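Category: Food Writing and Recipe Editing / Course Handouts

Handout 3: Writing the Method

The method is the part of a recipe that the reader follows with busy hands. It is read in short glances, often out of order, and it must survive that treatment.

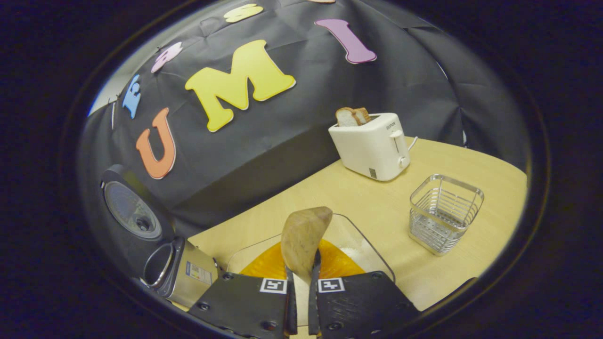

Rok Stoyanova objects that a method written for glances ends up sounding like a telegram, and that readers who buy cookery books want to hear a person in them. The objection is a fair one and will be taken up in the seminar. The position adopted in this course is that the voice of the author belongs chiefly in the headnote, and that it may appear in the method wherever it carries information. "Stir until it looks like wet sand" has a voice and is also useful. "Now for the fun part" has a voice only.

1. Order of work

The method should follow the order in which the work is done in a domestic kitchen with one cook. Ovens are switched on at the start if they will be needed within the first twenty minutes or so, and later if they will not. A dough that rests for an hour should be made before the filling. Students often draft the method in the order in which they thought of the dish, beginning with its most interesting element. Such a draft should be cooked from once, line by line, before it is submitted.

Ingredients are listed in order of use. Where an ingredient is used twice, the list gives the full amount followed by "divided" or "plus extra for dusting", and the method states how much is used at each stage. An ingredient which appears in the list and never in the method is the commonest fault found in coursework. The reverse fault, usually salt or the oil for frying, comes a close second.

2. The verb

Each step opens with a verb in the imperative, or with a short phrase of place or time followed by the verb: "In a large bowl, whisk the eggs." The verb must name the action intended. Fold, stir, beat and whisk are four different instructions and produce four different cakes. "Combine" is acceptable only where the manner of combining has no effect on the result. "Add" says nothing of what happens afterwards, and should normally be followed by a second verb.

Steps should contain one stage of the work each. A stage may need two or three sentences. Single-sentence steps throughout give a long and anxious page, while a step of nine sentences will cause the reader to lose the place.

3. Time and sign

Every period of cooking should be given both as a time and as a sign. The time allows the reader to plan. The sign allows the reader to stop. Compare the following:

(a) Fry the onions for 11 minutes.
(b) Fry the onions until done.
(c) Fry the onions over a low heat, stirring now and then, for 10 to 12 minutes, until soft and pale gold at the edges.

Version (a) is exact, but only for the author's own pan and hob. Version (b) assumes that the reader already knows the answer. Version (c) is the form required in assessed work. Signs may be drawn from sight, smell, sound or touch, and the last two are underused.

4. Quantities

Metric weights are given first. Spoon measures are level unless stated. Avoid "a knob", "a glug" and "a handful" in baking altogether; elsewhere they may stand if the dish will bear the variation. Where an ingredient is prepared before weighing, the wording must make this plain: "100 g walnuts, chopped" and "100 g chopped walnuts" differ in when the knife comes out, and the distinction matters more with herbs and leafy vegetables than with nuts.

5. The headnote and the method compared

The set reading for this session consists of two pieces from the course folder: the Dresa lentil soup and the Tanau plum cake. The soup has a headnote of almost 100 words, containing the only mention of soaking the lentils overnight. A reader who begins at the ingredients list will miss it. The plum cake makes the opposite error, stopping at step four for a paragraph on the author's grandmother while the butter is browning.

Any instruction on which success depends must appear in the method, even if it has already been given in the headnote. Repetition of this kind is permitted and should not be edited out.

6. Preparation for the seminar

Read both pieces before the session and mark each point at which a cook would have to go back up the page. Rewrite the method of the plum cake in no more than seven steps, keeping the quantities unchanged. Bring a printed copy, double-spaced, as drafts will be exchanged and marked by hand.

Students taking the April assessment should note that the recipe submitted there must be their own. Adaptations are welcome provided the source is named in the headnote and the changes are stated.

Handout revised 2018-11-08. Handout 4 deals with testing notes and the use of a second cook.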